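Spice Racks and Small Containers: Your Questions

Most of what lands in our inbox concerns the same few problems, and nearly all of them involve paprika. We've answered the regulars below. If yours isn't here, try the contact form, which Mahlet Abdella reads on Wednesdays with a cup of tea and low expectations.

Which rack should I get?

Wire, if you have the choice. Crumbs and spilled cumin fall straight through to the counter, where you can wipe them up. A solid tray keeps everything it catches, and by October you'll have a layer down there that could be planted. Colour is up to you. Black hides turmeric stains better than white does, but so does a closed cupboard.

How many containers should a rack hold?

Fewer than it can. A rack with room for a dozen will be given a dozen, and seven of them will be things you bought for one recipe. We suggest starting with what you cooked with in the past fortnight. For most households that is salt, pepper, chilli, something green and something that came in a gift set.

Do the containers have to match?

No, though people who own matching ones will tell you otherwise. What matters is that they're close to the same height and that the lids come off with one hand. The Purnholm jars we sell at the swap table have a decent wide mouth. The Kershaw ones look nicer and will not admit a teaspoon, a fact we discovered after ordering 500.

Where should the rack live?

At the back of the bench and near the middle, so you can get to it from either side without reaching over a hot pan. Keep it away from the stove and out of direct sun. Leave the bench in front of it clear. You will be tempted to park the mail there. Everybody parks the mail there.

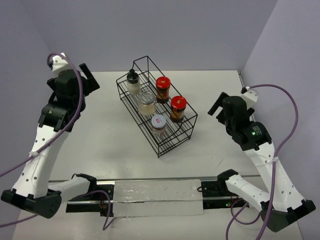
Kitchen Storage Group, Staden Home Organising Club

Five small containers in a black wire rack is a good size for a beginner. You can see to the back of it, you can lift the whole thing with one hand to wipe underneath, and it doesn't take long to put right after a visit from relatives.

My bench is white and shows everything. Is there a trick?

Bicarb and a damp cloth for most marks, left for ten minutes before you rub. Curry stains fade on their own if the sun gets to them, so there is something to be said for patience, or laziness. Scuffs are another matter. Try a melamine sponge, go gently, and test a corner first. If it doesn't shift, put the rack on it.

Should I alphabetise?

You may. Our own poll on the subject drew 1,243 replies, of which 698 were in favour, and several of the rest were quite rude. The practical answer is that the ones you use most should go at the front. Alphabetical order works beautifully until someone else in the house cooks dinner.

How do I know if a spice is too old?

Rub a pinch between your fingers and smell it. If it smells like a cardboard box, it has become one. Ground spices fade well before whole ones. Cloves will outlive us all. If the label has a price on it in a format you no longer recognise, you don't need to do the smell test.

What should I write on the labels?

The name and the month you filled it. Put the label on the side if the rack stands on the bench, and on the lid if it sits in a drawer. Masking tape and a marker are perfectly fine – the Masmont label maker in the club cupboard is also available, if you can work out how to turn off the decorative border. We couldn't.

Can I wash the containers?

Yes, and do let them dry properly before refilling. Overnight, lids off, upside down on a tea towel. A damp jar of garlic powder sets like mortar, and you'll have to throw out both.

Can I bring my rack to a meeting for advice?

Please do. Tape the lids down before you get in the car. We ask for 3 racks at most per member per meeting, a rule brought in after one particular evening and not up for review.

Page last updated 11/11/2020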